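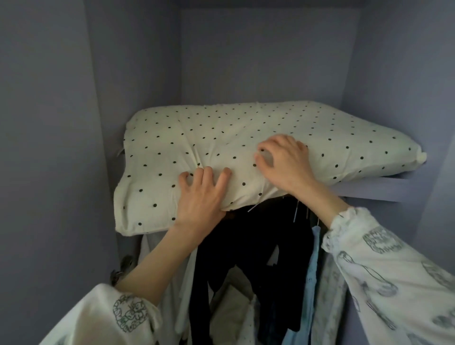

Closet corner: where the spare pillows go

Every January I promise myself a proper go at the closets, and every year it is the last day of the month before I open a single door. So do bear with me if you finished yours weeks ago!

My big discovery this winter is the top shelf. For years mine held a muddle of scarves and one lonely beach hat, and now it holds the guest pillow, which used to live on the chair in the hall (and fell off it every time the front door banged). A pillow is a lovely thing to keep up high – it weighs nothing, it squashes in nicely if you press it from the front, and it doesn't mind being ignored until somebody comes to stay.

Karlijn Verstraete wrote to ask whether a pillow should go in a bag first. I use an old cotton pillowcase and leave it at that. Ans Mertens likes to tuck a little lavender inside hers, and I may well copy her.

Next time we'll get to the hanging rail, and what to do with the shirts you only wear in May. Do send me your own shelf stories – Nuala Dunne is collecting them at the Plerkmont desk.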